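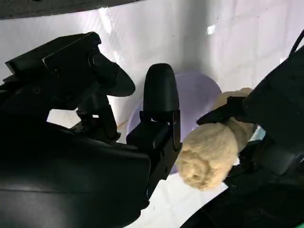

## Riders wanted for the Kallside scooter survey

We're looking for up to 22 people who ride a scooter most days of the week and wouldn't mind telling us about it. Any make, any age, gas or electric, shiny or held together with zip ties – if it has a step-through frame and it gets you to work, we'd love to hear from you!

The survey is run out of Kallside by a small group of us who also put together the Temba ride guide, and this time the question is parking. Where do you leave your scooter downtown, how often do you get moved along, and what would make you ride in more often? The city of Flarovville is redrawing its curb spaces next year, and so far most of the talk has been about cars and bicycles (fair enough, but we take up room too).

### What we'd ask of you

- Keep a short parking log for 14 days in September. A line or two per stop is plenty.
- Come to one evening meetup at Bullico, where we'll go over the logs together and eat something.
- Be 18 or older, with a valid license for whatever you ride. 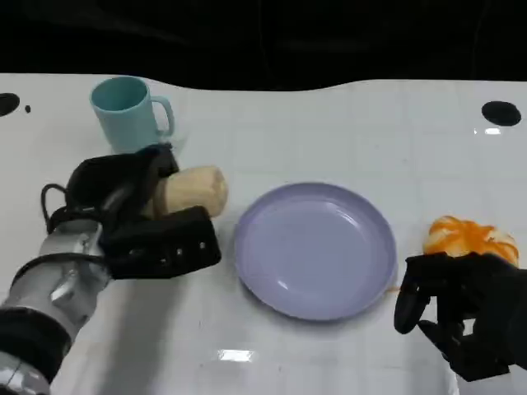
The meetup is the part people seem to enjoy most, and it's pretty relaxed. We spread the street maps out, everybody marks their usual spots, and then the stories start (there is always one about a tow truck). We'll work on a white tabletop with a glossy finish, so please bring pencils and sticky notes and leave the permanent markers at home. Coffee and sandwiches are on us, and you're welcome to bring a passenger if they ride with you a lot.

### What you get

Riders who hand in a full log receive a $15 gas or charging card, plus a printed copy of the finished report. We know it won't make anybody rich, but we do read every single line you write, and your name stays out of the report unless you tell us otherwise.

### How to sign up

Write to Karim Helmy at the Kallside office, or leave a note for him at the Bullico counter. Tell us what you ride, which part of town you ride in, and a good way to reach you. New riders are just as welcome as old hands!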